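Foro Grendow > Criptografía aplicada > Firmas ciegas y dinero electrónico

Tema: Doble gasto en modo sin conexión con firmas ciegas RSA

mvidal
Estoy implementando un monedero de prueba con el esquema clásico: el cliente ciega el número de serie, el banco firma y el cliente retira el factor. En línea funciona. Sin conexión no tengo claro dónde detectar el doble gasto. Lo tengo montado en el nodo de Cimotside, versión 816 del repositorio.
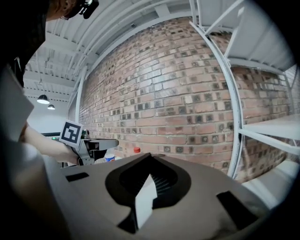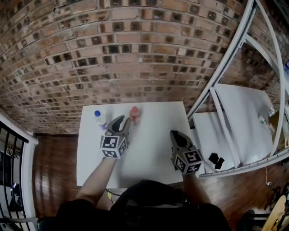
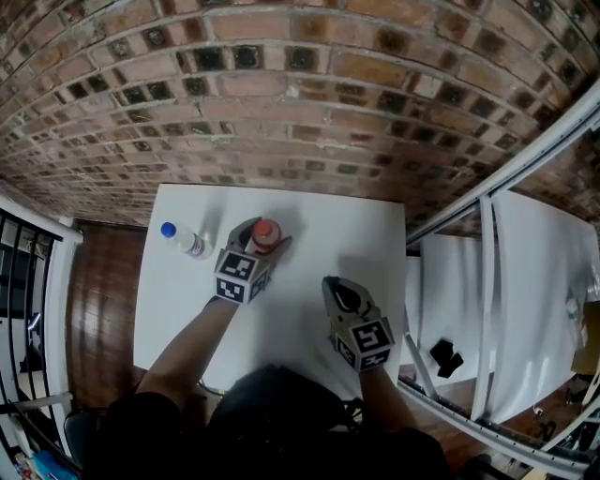
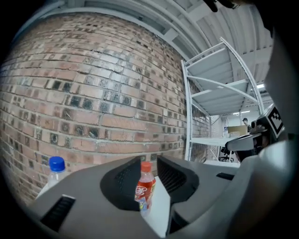

La duda concreta: si el comercio acepta la moneda sin consultar al banco, ¿basta con codificar la identidad del pagador en pares de compromisos y revelar una mitad según el desafío? El depósito se haría una vez al día, el domingo incluido.

a_farouk
Basta para identificar al infractor a posteriori. No impide el segundo pago. Con k pares, la probabilidad de que dos comercios generen el mismo desafío es 2^-k, siempre que el desafío sea aleatorio y dependa del identificador del comercio. ¿Cómo lo generas?

mvidal
Hash de la moneda, el identificador del comercio y la hora. k = 40.

rarnaud
Con la hora truncada al minuto, dos pagos en el mismo comercio dan el mismo desafío. El comercio tiene que guardar los números de serie aceptados hasta el depósito. Mira el hilo 2213, donde se trató lo mismo para Grimitz.

Por otra parte, yo no usaría corte y elección. La retirada de cada moneda obliga a enviar el doble de candidatos y abrir la mitad. Hay esquemas basados en logaritmo discreto que incrustan la identidad en la propia moneda con una sola firma.

a_farouk
No estoy de acuerdo en descartarlo para un prototipo. Corte y elección se audita con facilidad y el coste está en la retirada, que se hace en línea. En el pago solo hay hashes.

rarnaud
El tamaño de la moneda también cuenta. Con k = 40 y respuestas de 32 bytes más los valores aleatorios, el comercio almacena varios kilobytes por pago. En una tarjeta no cabe casi nada.

dlamptey
mvidal no ha dicho que sea una tarjeta.

mvidal
No lo es. Es un teléfono y el comercio usa un portátil.

dlamptey
Entonces el almacenamiento es secundario. Me preocupa más otra cosa: ¿aplicas un hash de dominio completo antes de cegar? Si firmas el número de serie en crudo, la propiedad multiplicativa de RSA permite fabricar una tercera firma a partir de 2 válidas.

mvidal
Aplico SHA-256 y relleno con ceros hasta la longitud del módulo.

dlamptey
Eso no es dominio completo. Expande la salida con MGF1 o con una función de salida extensible y reduce después.

a_farouk
De acuerdo. Y una clave distinta por cada denominación, o el banco no sabrá qué valor está firmando.

pdeschamps
Añado que la biblioteca Staniforth trae la expansión hecha, pero no comprueba que el factor de cegado sea invertible módulo n. Hay que hacerlo aparte.

rarnaud
La probabilidad de que no lo sea es despreciable.

pdeschamps
Lo es, pero la comprobación es un mcd y documenta la intención.

mvidal
Cambio el hash y añado un contador por comercio al desafío. Dejo k en 40 por ahora. Cuando tenga tiempos de retirada los pongo en este hilo.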